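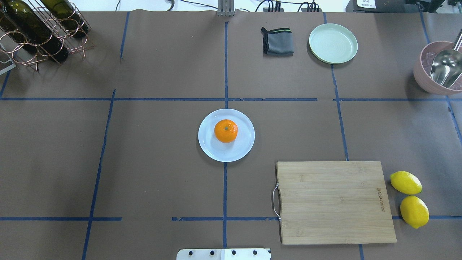
How do you keep track of where things are on a kitchen table without measuring every time?

We covered the table with brown paper and divided it with blue masking tape. Once the tape is down, you can write "plate, center left" or "bottles, near left" on a log sheet and anyone in the group can find the same spot.

Home Projects Reports Downloads Contact

Kitchen Table Layout: Project Report
Household Design course, Kinville
Group report, Vornovside kitchen room

1. Background

The assignment was to pick an everyday surface and study how the things on it get arranged. Our group picked the kitchen table. At home it is used for meals, cutting fruit, drying cups and setting down shopping, often all at once. We wanted to know which items get shifted most and whether a better starting layout would cut down on the shifting.

Earlier groups in the course had studied drawers and shelves. The Worku report on cutlery drawers was the one we used most, mainly for its log sheet. We changed the columns but kept the idea of writing down a start area and an end area for each item.

2. Materials

- Brown kraft paper, enough to cover the tabletop
- Blue masking tape
- A white plate and a pale green plate
- A pink bowl and a metal spoon
- A bamboo cutting board with a wire handle
- Lemons and a mandarin
- A pink wire bottle holder and dark green glass bottles
- A wire cup rack with plastic cups
- A small dark pouch

Most of this came from the course cupboard. We bought the fruit ourselves and replaced it when it got soft. The cup rack came from the Wulside room in August and had to go back there at the end.

3. Setting up the table

The paper went on first. It came off a roll and would not lie completely flat, so we left the faint creases in. The tape went on next. We did not use a ruler for every strip, and one line on the left runs at a slant. We talked about pulling it up and doing it again, then kept it. It made no difference to the log, and the paper tears when tape comes off.

Where two pieces of tape meet there is sometimes a gap and sometimes an overlap. We treated a gap as if the line went straight across.

The starting layout was built from the largest items down. The cutting board, the bottle holder and the cup rack need the most room and are the most trouble to shift, so they were placed first.

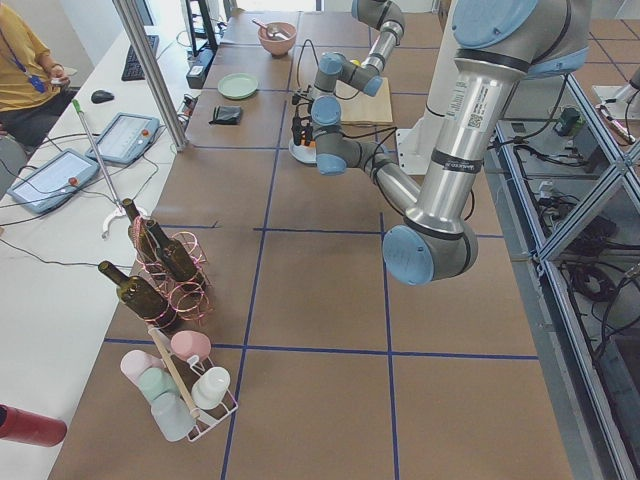

After those came the plates and the bowl, and the fruit and the pouch went wherever there was space. The bowl was logged together with its spoon as one item. In the first sessions we had logged the spoon by itself, but it almost never left the bowl and only filled up the sheet.

The bottles were harder to agree on. In the holder they lie at angles, and the necks can reach over a tape line while the holder stays behind it. We decided that the holder sets the area and the necks do not count. The same rule was used for the handle of the cutting board.

4. Logging

There were 30 sessions, and most were held on Wednesday afternoon. Each began from one of 2 starting layouts:

Layout A: large items spread out, fruit near the board.
Layout B: large items pushed to the edges, open space in the middle.

A move was written down when an item ended up in a different area from the one it started in. Sliding an item within its own area was not a move. Fruit that rolled over a line by itself was a move too, but it was marked with an R so it could be taken out later.

Over all the sessions we logged 936 moves.

5. Problems

The sheets from 2 sessions were filled in with left and right swapped, by someone standing on the other side of the table. We could correct them by comparing the start column with the layout plan. After that we wrote NEAR and FAR at the top of every sheet and always filled it in from the same side.

The lemons were also a problem. They look alike, and once they had both been moved it was hard to say which was which. From then on we logged lemons as a pair.

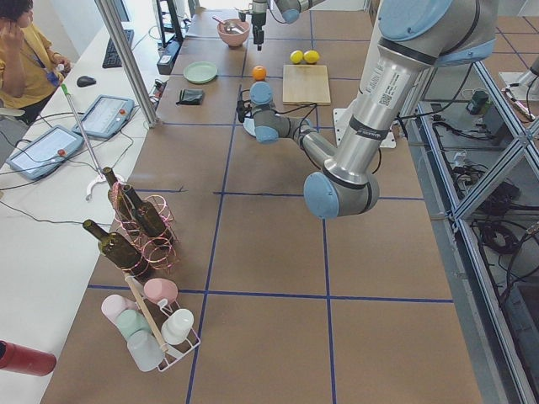
6. Results

The fruit and the plates accounted for most of the moves in both layouts. The bottle holder and the cup rack were moved least. This matches what we expected from their size.

Layout B had fewer moves than Layout A. The open middle gave plates somewhere to go without pushing something else out of the way first. In Layout A, one plate being moved often led to the board or the bowl being moved as well.

The cutting board did better with fruit behind it or to one side. With fruit in front of it, the fruit had to be cleared before anyone could use the board.

7. What we would change

We would make the areas smaller. Some of them are large enough to hold the board and a plate together, and a lot of short moves never got onto the sheet. We would also add a column for the time of day.

The log sheets and the two layout plans are in the project folder at Vornovside. The cup rack has gone back to Wulside.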